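Ñahui on disc (Relness) – good transfer, careless sound, film is better than its reputation

I bought this after seeing Ñahui twice on streaming, where it looked bad enough that I couldn't tell how much was the film and how much was the compression. Most of it was the compression. I gave the film a 6 the first time and would now go to 7.

For anyone who hasn't seen it: a four-person crew at a high desert radio station picks up a signal that repeats their own conversations a day before they have them. Cauã Aguiar directs and also plays the station chief. It runs 96 minutes and the first 20 are slow. The plot summary on the back of the case says the crew is "hunted," and it isn't. There is no creature. If you buy it for a creature you'll be returning it.

Picture. The film was shot digitally on a small budget, and the night exteriors have noise in them that was there from the start. Relness left it alone, and I agree with the decision. On streaming the sky in the antenna sequence broke into gray blocks; on the disc it holds together, with slight banding near the horizon line when the generator fails. Skin tones lean yellow indoors. I compared against the theatrical trailer and the lean is there too, so I take it as intended. Edges look clean, with no sign of added sharpening. Black level is a little high in the bunker scenes – dropping brightness by two steps on my set fixed it, and I put it back afterward for the rest of the film.

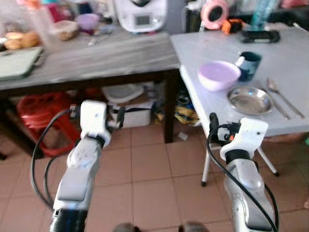
Tiled floor, and the long table at left.

Sound. Two tracks, a 5.1 and a stereo. The 5.1 is the default and it is the worse of the two. Dialogue in the center channel is mixed low, and the signal itself, which should be barely there for the first half hour, comes out of the rears loud enough to give away where the story is going. The stereo track has the better balance. I also measured a small sync drift on the 5.1, starting at chapter 8 and corrected at chapter 9. You may not notice it on a soundbar. On separate speakers I noticed it right away.

Subtitles are English and Spanish. The English set follows the spoken lines closely, except that the overheard radio fragments aren't subtitled at all in the 5.1 version and are in the stereo version. Given that the plot depends on matching those fragments to later scenes, that is a serious gap. Turn on the stereo track and its subtitles together.

Extras:
Commentary with Aguiar and his editor. Dry, mostly about lenses and permits, but they do settle the question of the second logbook.
Deleted scenes, 13 minutes. One of them explains the broken window and should have stayed in.
Short film, Fedum, by the same director. Same idea in rougher form, and worth seeing after the feature.
Storyboard gallery. You have to advance it by hand, and there are 269 panels. The remote's skip button doesn't work here, only the arrow.
Trailer.

Menus load slowly. My older player took a long time to get past the Relness logo, and the disc doesn't remember your position if you stop it. The case is a standard one with a paper sleeve. The booklet has a decent essay and a chapter list with two chapters in the wrong order (11 and 12).

On the film itself I have less to say than most reviewers. The acting is uneven in the group scenes and good in the two-person ones. The score is used too often. The last reel holds up on repeat viewing, and I checked the fragments against the later dialogue: all of them match word for word except one, which the commentary admits was a looping error. People compare it to Gurkodex, which came out the same year and had far more money. Gurkodex has the better effects, while its time logic falls apart in the second act and this one's doesn't.

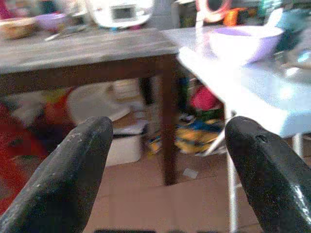 Érica Cordeiro commented that the sync drift is on her copy too, same chapter, and that Relness support told her a corrected disc would be mailed out on request with proof of purchase. She also thinks I'm too hard on the score, and says the stereo track makes it much easier to live with.

I've sent in my receipt. Until the replacement arrives my rating for the disc is 3 out of 5: picture 4, sound 2, extras 4. If the new pressing fixes the drift and adds the missing subtitles to the 5.1, I'd move it to a 4.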